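Home Workshop Builders > Arms and Motion > Simulating before you build

benchtop_bris
I'm putting an arm on the bench in my garage and have the bench modelled in the simulator first. It sits on a wedge mount at the right end, parallel gripper, and the test job is the numbered cubes. Haven't cut any timber for the real wedge yet. Opinions on the mount welcome.

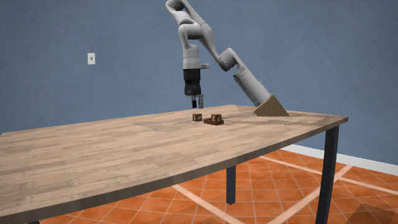
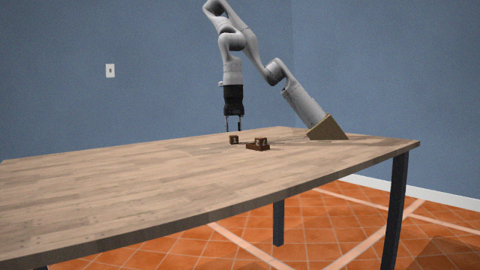
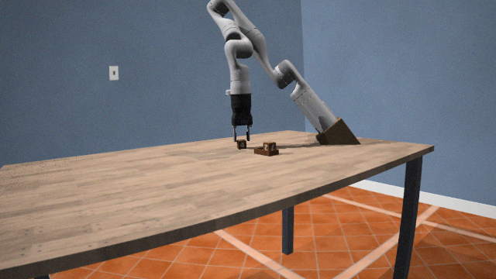 Last edited by benchtop_bris on Tuesday, January 12, 2021

pinewood9
What reach are you planning on? My Jitier kit claims 390 mm and I wouldn't trust it past 350 with a gripper on the end.

benchtop_bris
Same kit. The blocks are all well inside that.

kerf_and_cog
I'd lose the wedge. Bolt it flat and put it mid-bench, otherwise you never get to the left end. I built an angled mount in November and had it off again in 7 days.

pinewood9
Disagree. The angle keeps the elbow up out of the way. What did you make yours from?

kerf_and_cog
Pine offcuts. It flexed.

pinewood9
So the pine was the trouble, not the angle. Wimgate sell a steel plate that would stiffen it up.

kerf_and_cog
Maybe. Still wouldn't put it that near the edge.

tidy_harness
Check your grip height on the cube that's sitting on the flat block. Mine came down at the same height for everything and hit the top one. Almost 9 tries before I found the offset.

benchtop_bris
Good point, I've only set one height. Will fix that tonight and try the mount further in as well.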